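Brudura 18 Folding Pruning Saw

Last updated: January

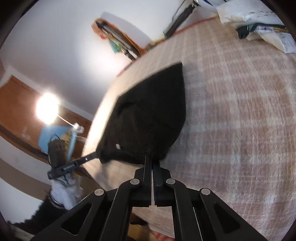
Overview

The Brudura 18 is a folding hand saw for green and dry timber, sold by Patier. The blade is 18 cm long, straight, and cuts on the pull stroke. It replaces the earlier fixed-handle model, which used the same tooth pattern but needed a scabbard.

Blade and lock

Teeth are impulse hardened and ground on three faces. They can't be resharpened with a standard file – order a replacement blade when the cut slows. The blade locks in 2 positions: in line with the handle, and angled back for overhead work. The lock is a spring lever on the spine of the handle. Press it fully before closing. A partial press will wear the notch.

Handle

Moulded nylon core with a rubber grip. There is a lanyard hole at the butt end. Folded, the saw fits most jacket pockets.

Specifications

Blade length: 18 cm
Lock positions: 2
Maximum branch diameter: 100 mm
Blade finish: uncoated
Colour: grey
Replacement blade: Tukix 51

Care

Wipe sap off the blade with methylated spirits after use and apply a light oil to the pivot. The pivot screw is set at the factory. If the blade develops side play, tighten the screw an eighth of a turn and check that the saw still opens freely. Store it dry and folded.

Warranty

Manufacturing faults are covered for 2 years. Worn teeth, bent blades and damage from prying are excluded.

Comments

Talha Rind: Does the Tukix 51 fit the old fixed-handle saw? Mine has the two-screw mount.

Fouzia Kazmi (Patier): No, the 51 is single pivot only. We still have some 18 of the two-screw blades in the Usmani range, so email us.

Daniyal Tarar: Good on ironbark up to wrist thickness. Lock was stiff for the first week – a drop of oil fixed it.

Contact Patier | © Patier | Back to top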